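About Zokotel

Company | Services | Catalog | Press | Contact

Zokotel is a film subtitling and post-production company. We prepare feature films, series and documentaries for release in theaters, on television and on streaming services. Most of our clients are independent producers and distributors with between one and five titles a year.

The company was started by Souad Ashour and Arsalan Minhas, who had worked together on the delivery side of a regional distributor. Their first job was the feature Dristalmont, which had been turned down twice by a broadcaster for timing errors in the subtitle file. They rebuilt the file from the final cut and it was accepted on the next submission. The method used on that job is still the base of our workflow.

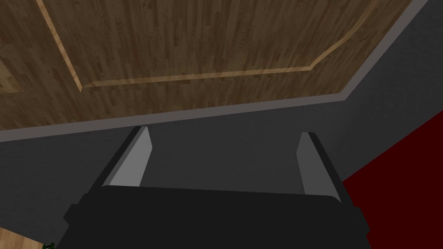 Work is divided into three departments. Subtitling covers transcription, translation, timing and the text for deaf and hard-of-hearing viewers. Sound covers dialogue editing, music and effects tracks, and final mixes in stereo and 5.1. Delivery covers file packaging, quality control and storage of masters. A title can enter at any department, but delivery always includes a full-length viewing by a person who has not worked on it.

Subtitle timing is set against the locked picture only. We do not time to a rough cut. If the picture changes after lock, the producer sends a change list and the affected reels are timed again and billed by the reel. Minimum duration, reading speed and the gap between subtitles follow the specification of the receiving platform. Where no specification is supplied, we use our own, and a copy goes out with the quote.

Our catalog now holds 526 completed titles. Of these, 289 are features and the remainder are series episodes, shorts and documentaries. We work in 19 languages. Translators are credited by name in the last subtitle unless they ask not to be.

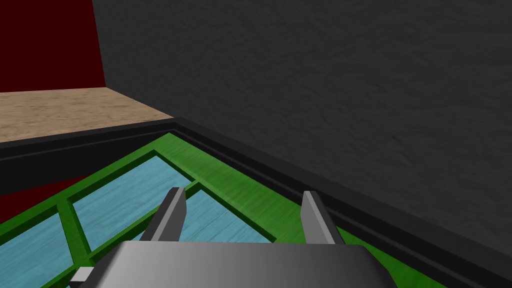 Masters are kept on two sets of tape at separate sites and checked every March. A client may ask for a restore at any time – normal turnaround is two working days. Drives sent to us are returned after the master has been verified.

In addition to client work, we handle all post-production for Vetance, a series label run by Tahira Cheema. Its current production is Usman, a family drama in eight parts. Subtitles and sound for the first four parts are finished.

Staff

Souad Ashour – managing director, contracts
Arsalan Minhas – head of delivery
Sobia Janjua – head of subtitling
Sanne Dierckx – supervising sound editor

Sobia Janjua also runs the translator test. It consists of a ten-minute scene with 200 subtitles, to be translated and timed within one working day. Results are sent in writing, with the marked file attached. Applicants who do not pass may take the test again after six months.

Quotes are based on running time, source language and number of target languages. Please include the frame rate and the name of the receiving platform with any request. Trailers and teasers are quoted separately.

Page last updated Jan 18, 2024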